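Zevwood Opens Orders for Stepped Counter Rack for Small-Format Retail

Clear acrylic unit holds wrapped bars and small cartons in parallel troughs; first deliveries scheduled for July

Jun 20, 2025

Zevwood, a supplier of counter fittings for kiosks, canteens and convenience stores, today opened orders for the Hafstein rack, a tiered display unit for confectionery and small boxed goods. The product will be sold directly by Zevwood and through its distribution partner, Clundix.

The Hafstein is made of clear acrylic. Its stepped shelves form parallel troughs that run the full width of the unit. Each trough has a folded front lip that retains stock. There are no fixed dividers, so a trough can carry one product line or several without the use of tools.

The rack replaces the wire counter stand that Zevwood has supplied under the Drendden name. The Drendden stand remains available until current stock is sold. Spare parts for it will be supplied for a further two years.

"The wire stand was designed for bags on hooks," said Selvaraj Samarakoon, product manager for counter fittings at Zevwood. "Our customers now sell more bars and cartons at the register than bags. A bar placed in a wire stand tends to slide to one end. In a trough it lies along its full length and the name on the wrapper stays readable."

Mixed stock

Zevwood specified the trough depth for two types of goods: flow-wrapped bars laid lengthwise and small cartons stood on a base or side panel. Both can be placed on the same unit. Heavier cartons should be loaded into the lower troughs first. 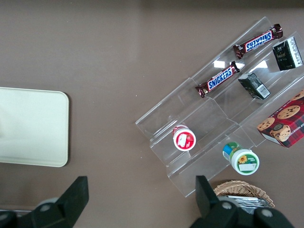 Snickers bars and small dark cartons on a clear acrylic tiered rack, with a cream-colored tray alongside.

The acrylic is untinted. The counter surface remains visible through the unit, and the material does not alter the apparent color of packaging. Edges are flame-polished. Zevwood advises buyers to check the position of overhead lighting before fixing the rack in place, as the folded edges reflect light and may produce bright lines when viewed from the customer side. Turning the unit a few degrees is normally sufficient to correct this.

The rack can be set parallel to the counter edge or at an angle. Four clear feet are bonded to the base. For permanent locations, an adhesive pad set is available as a separate item.

Companion tray

A flat rectangular tray with rounded corners and a raised rim is offered with the rack. It is supplied in cream with a matte finish. The tray is intended for staging goods during restocking and may also be left on the counter for loose items. It can be ordered separately.

"Restocking at a counter is usually done from the shipping case, and the case ends up where the customer wants to put a purchase," said Ada Greco, who is responsible for retail layout at Clundix. "With a tray, the assistant brings only what is needed to fill the gaps. The case stays in the back room."

Clundix recommends that the tray be placed to one side of the rack, with a clear gap between them, so that items can be lifted from any trough without contact with the rim.

Store trial

Before release, the rack and tray were used in 15 stores served by Clundix. The trial ran for six weeks and covered staffed counters and self-service registers. Store staff completed a short log at each restock.

The trial led to two changes in the production version. The front lip was lowered to make barcode labels on the side panels of cartons easier to reach with a handheld scanner. The lower rear corners were also rounded, following reports that cleaning cloths caught on them.

"Most of the log entries concerned cleaning," said Femke De Haan, who coordinated the trial for Clundix. "Fingerprints show on clear acrylic. Stores that wiped the rack at closing had few complaints. Stores that left it until the weekly clean had more."

Care and handling

The rack should be cleaned with lukewarm water, mild dish soap and a soft cloth. Alcohol-based sprays, ammonia-based glass cleaners and abrasive pads must not be used, as they can cause clouding or fine cracks at the folds. Dust should be rinsed off before wiping. The tray may be cleaned by the same method.

Racks should be emptied before they are moved. The unit should be lifted from the base with both hands and not by the upper tier. Zevwood does not recommend stacking assembled racks in storage without the supplied foam sheets.

Availability

The Hafstein rack will ship from July in cartons of two or eight. The tray is packed in cartons of six. Each rack carton includes foam sheets and a printed care card. Orders placed through Clundix can be combined with existing weekly deliveries at no additional freight charge.

Customers who hold open orders for the Drendden stand may transfer them to the Hafstein rack on request. Transfers must be confirmed in writing before the original order is picked. Returned Drendden stands will be accepted only in unopened packaging.

Drawings with outside dimensions and trough sections are available to store planners from the Zevwood technical desk. Sample units can be requested by existing account holders through their usual sales contact.

About Zevwood

Zevwood designs and supplies counter fittings, shelf inserts and small display units for food and convenience retail.

About Clundix

Clundix distributes store equipment and provides layout services to independent retailers and canteen operators.

Press contact: Asger Bundgaard, Communications, Zevwood
Technical contact: Sajib Chowdhury, Technical Desk, Zevwood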